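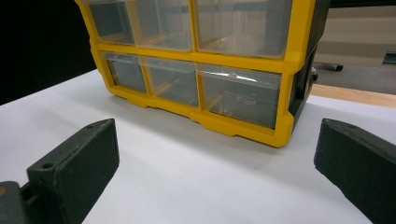

Speaker notes, winter skills night, Coltwood Sailing Club
Feb 19, 2022

(Wait for the coffee line to settle. Thank them for coming out in the cold.)

Good evening, everybody, and I'm so glad to see this many of you with the docks still iced in! Tonight is about standing rigging, and mostly about looking at it, which sounds dull but I promise I've come to enjoy it.

Start with Drelomau, our old ketch. When we bought her the engine had 2,008 hours on it, and we fussed over that number for weeks and never once asked how old the shrouds were. (Pause. Some of you are nodding.)

Tell the Iretti passage story. Keep it short this time! Day 2, lumpy sea, I ran a paper towel down the lower shroud and it snagged. One broken strand, right where the wire goes into the swage. We eased everything, went over to the other tack and motored in.

The bill: $1,474 for the wire and fittings. The rigger at Ruotsalainen let me do the measuring myself, bless them, and checked it after.

How to look, slowly:
Start at the deck and work up. Rust streaks at the lower terminals, hairline cracks in the swages, bent clevis pins.
Cotter pins: spread a little, taped over, no sharp ends for the sails to find.
Chainplates: pull one if you can. The trouble likes to hide where it passes through the deck.
Then go aloft, with a second halyard as backup, please.

Pass the old shroud around the room. Gloves on, the strand is sharp.

Questions. If someone asks about synthetic rigging, say I've only sailed with it once and liked it.

Remind them the hoist sign-up sheet is by the door.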